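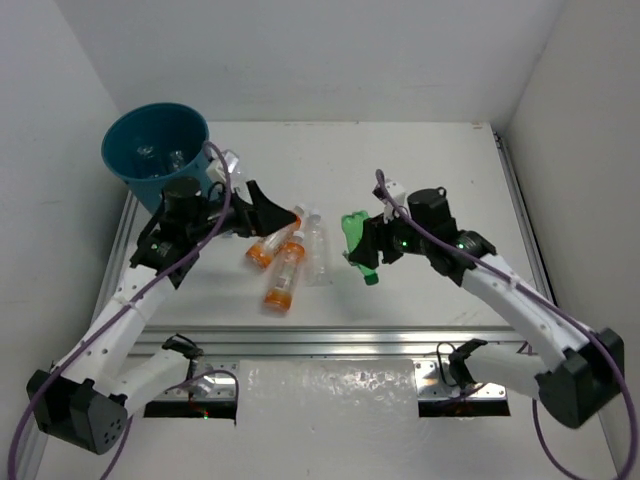

Teleoperateur:innen gesucht (m/w/d): Leergut sortieren, aber auf Umwegen

Bei Zulalier bringen wir zweiarmigen Robotern bei, Plastikflaschen in eine Tonne zu räumen. Das können Sie vermutlich selbst, und zwar in einem Bruchteil der Zeit. Bei uns machen Sie es ferngesteuert, über zwei Führungsarme, und der Roboter macht Ihnen jede Bewegung nach -- auch das Zögern, auch das Danebengreifen.

Für unser Projekt Nomombridge brauchen wir 3000 brauchbare Vorführungen. 597 haben wir. Den Rest würden wir gern vor dem Ruhestand unserer Projektleiterin Ailsa Urquhart erledigen, der noch eine Weile hin ist, aber man kennt ja Projektpläne.

Was Sie tun

Sie sitzen am Steuerplatz, greifen Flaschen und legen sie in die blaue Tonne. Mal links, mal rechts, mal mit Übergabe von einem Arm zum anderen. Danach räumen Sie den Tisch neu ein, möglichst unordentlich. Wer dabei nach einer Stunde immer noch dasselbe Muster legt, bekommt von Ruairi Skinner einen Würfel in die Hand gedrückt. Misslungene Durchgänge markieren Sie selbst. Wir schimpfen nicht, wir löschen auch nicht alles.

Was Sie mitbringen

Ruhige Hände und Geduld mit durchsichtigem Kunststoff auf weißem Tisch. Gutes räumliches Sehen, gern mit Brille. Deutsch oder Englisch so weit, dass Sie "Stopp" verstehen und sagen können. Programmieren müssen Sie nicht. Erfahrung mit Videospielen schadet nicht, beeindruckt hier aber auch niemanden mehr.

Was Sie bekommen

800 Euro im Monat bei zwei festen Nachmittagen pro Woche, befristet auf sechs Monate, Beginn im Mai. Bezahlte Einarbeitung, bezahlte Pausen, ein höhenverstellbarer Stuhl. Kaffee gibt es auch, er steht allerdings im Nebenraum und muss dort bleiben.

Arbeitsort ist unser Labor im Haus Guthrie, zweiter Stock. Homeoffice ist nicht möglich, so fern ist die Fernsteuerung dann doch nicht.

Bewerbung

Ein paar formlose Zeilen und ein kurzer Lebenslauf genügen, zu Händen von Ailsa Urquhart, Stichwort "Flasche". Schreiben Sie bitte dazu, an welchen Nachmittagen Sie können. Wer in die engere Wahl kommt, steuert zur Probe eine halbe Stunde lang selbst. Die ersten Versuche gehen bei fast allen daneben und zählen nicht.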